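Slot is 20 minutes plus questions. Slides are numbered in the margin of the printout. Water before slide 1.

## 1. Opening

Good morning. I look after walls and tabletops at the Tremstead building. Painting, patching, cleaning, and keeping white surfaces white for longer than they want to be.

Today is one subject: the plain flat white surface, matte finish, and what it takes to keep it plain. We have a lot of it. Over 3000 square feet at Tremstead and another 800 at Ullby, counting the display panels and the worktops.

Ask the room: who has matte, who has gloss? (Wait for hands. Last time it split evenly.)

## 2. Why matte

- Gloss wipes clean in one pass. Matte takes two or three.
- Gloss throws the ceiling lights back at you. Matte doesn't.
- People who work at a surface all day prefer matte. We asked at Ullby and it wasn't close.

Say that I was against it at first. Poul Kvaran argued for matte in the old meeting and I argued for gloss, on cost. The cost difference on our order came to 280 dollars, so that was the end of my case.

Don't get into the brand discussion. If it comes up, offer to talk at the break.

## 3. What marks it

Go slowly here, people write this part down.

1. Hands. Edges and corners first, then wherever someone leans.
2. Rubber. Chair backs, cart bumpers, shoe soles on the low panels.
3. Tape residue. More on this in slide 5.
4. Cleaning. A hard sponge polishes matte paint and leaves a shiny patch. You can't wash that off, you have to repaint.

The shiny patch is the one I get called about. Someone sees a smudge, scrubs it for a minute, and now there is a bright oval you can see from the door. Pass around the Mikkelsen board, the one with the polished half. Tell them to tilt it toward the window.

## 4. Cleaning routine

What we do now:

- Dry microfiber cloth first, no pressure
- Damp cloth, plain water, straight strokes from the top down
- A drop of dish soap in the water if there's grease
- Second cloth to dry

Melamine sponges are locked in my cabinet. They work, and they also take the finish down, so I want to be the one using them.

Test patch: low corner, let it dry overnight, look at it from the side the next day.

(If running late, skip the story about the coffee and go to 5.)

## 5. Tape

Painter's tape comes off matte paint well if three things are true. The paint has cured. The tape hasn't been up past the time printed on the roll. You pull it slowly, back over itself — never straight out.

We had 11 panels at Ullby where tape went on fresh paint. Witold Żak pulled the first one and a strip of paint the length of his arm came with it. He stopped there and warmed the rest with a hair dryer on low. Nine came away clean. The other one needed a skim of filler at one corner.

Masking for a straight line: press the edge with a plastic card, paint a thin coat, pull while the paint is still a little soft, score it first if it has dried.

Overlaps matter. Where one strip lies over another the edge lifts, and paint gets under it. Press the overlap down twice.

## 6. Light

A white surface is never one white. It goes cooler toward a window or a daylight lamp, and people report this as a stain or a bad batch. Before you open a can, hold a white card against the spot. If the card changes too, leave the wall alone.

Zuzanna Szczepańska repainted a whole bay at Sterham before she found this out. She has said I can use her name.

Check in the evening as well as the morning. In November I do it at four, with the overheads on and the blinds down.

## 7. Touch-ups

- Keep a labeled jar from every batch. Date on the lid.
- Small foam roller, almost dry. A brush leaves a shape.
- Feather out past the mark by a hand's width.
- If there are more than a few touch-ups on one panel, paint the panel corner to corner.

## 8. Close

Leave the last slide up during questions. Mention the handout by the door and the sample boards, which need to come back to me.
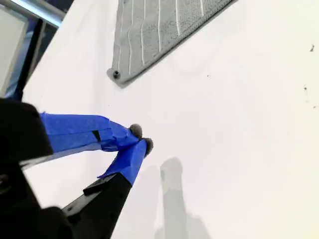
Irfan Bugti asked whether a matte panel that has already gone shiny can be dulled again with a fine sanding pad, or whether it has to be painted every time. I said painted, and that I would try the pad on a spare board before the next talk.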